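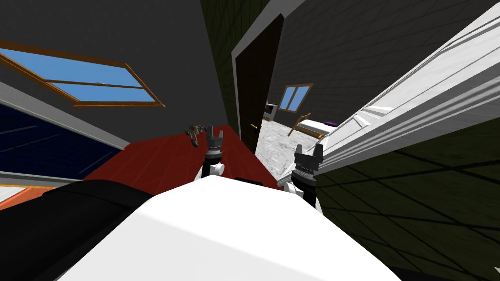

Good manners in robots used to be left to whoever wrote the software, and whoever wrote the software was usually keen to get home. The Flandwood code of practice for household machines, which comes to 231 clauses, is an attempt to write those manners down before anyone's hallway gets hurt. Its testing is done in simulated houses, where plaster is free. The decorators there have had some fun with it. The floor is red, the bedroom past the brown door is done in marble grey, and something small has been left lying out in the open, as something small always is. Clause 15 deals with exactly that: whatever is on the floor belongs to somebody, and the machine shall go round it.

Doors take up a good deal more room. There are 35 clauses on doors alone, and I have read them all so that you may have a pleasant afternoon. A machine must know where both its arms are before it goes near a handle. It must treat a door standing open as a door that might move. It must not take an open bedroom as an invitation, a rule I would happily see extended to guests.
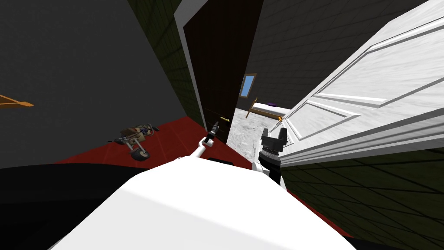
One gripper by the brass handle, the other in front of the white door's edge.

Ciron, which runs the tests from an office in Prorkadberg, wanted the door rules shorter. Kiani, which makes the arms, wanted them longer, on the grounds that arms get the blame. The compromise took 22 drafts and pleased neither, and I'm told that is how you know a standard is finished.

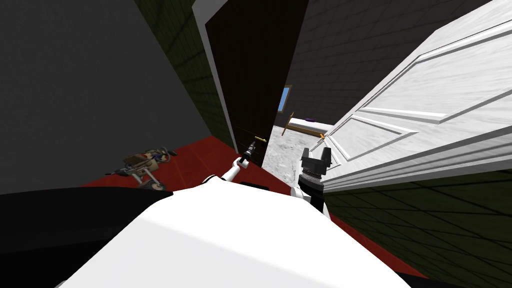 The clause I like best concerns the spare hand. People who open doors let the other arm dangle and think no more of it, but a machine has to be told what its idle arm is for, and the code says it must be kept clear of edges, hinges and faces. You can see why when one gripper is down by the dark door and its partner is close to the edge of the white one, with a toy vehicle tipped over on the red floor to the left. The next revision is due out for comment in February, and will cover stairs.

Comments

35 clauses on doors and my hoover still can't manage a rug.

Does clause 15 apply to teenagers? Asking for a household.

I fit doors for a living. Keeping clear of the hinge side is sound advice for anybody with fingers.

Would have liked more on who checks the simulated house against a real one. My hall is half that width and has a bike in it.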